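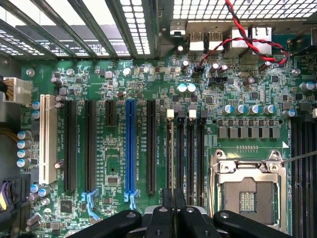
Xiuying Qin wondered in the comments whether the club had picked the hardest part of the job to start with, and asked for the details to be put in the post, so I've added them.

Our student club is entering the Bastos teardown and rebuild challenge in May. The arm has to take a memory module from a tray and seat it in a desktop board. We run a small arm with the stock two-finger gripper and a wrist camera. The program finds the slot, lines up and pushes straight down. Over 49 practice runs it got the module fully seated 2 times. Mostly one end goes in and the other stays high. Is this a vision problem or a gripping problem?

Posted by Nemunau

Probably both, but I'd look at the push first. A memory module takes a fair amount of force, and if you push in the middle with a little tilt, one end always wins. Split it into two moves. Lower it until the edge sits in the slot with almost no force, then open the fingers, close them, and press one end until the latch moves. Then press the other end. Check that the latches are open before you start. Our team lost an afternoon to that.

For the vision part, don't search the whole board. Long black slots look alike from above and the camera will happily pick an expansion slot. Find one fixed feature, such as a screw or the colored slot, and measure from there. Redo the camera calibration every time somebody takes the gripper off.

Also practice on a dead board. You will bend something.

Posted by Gristum

we just put rubber on the fingers and slowed it down. worked ok for us, not sure about your arm

Posted by Brellus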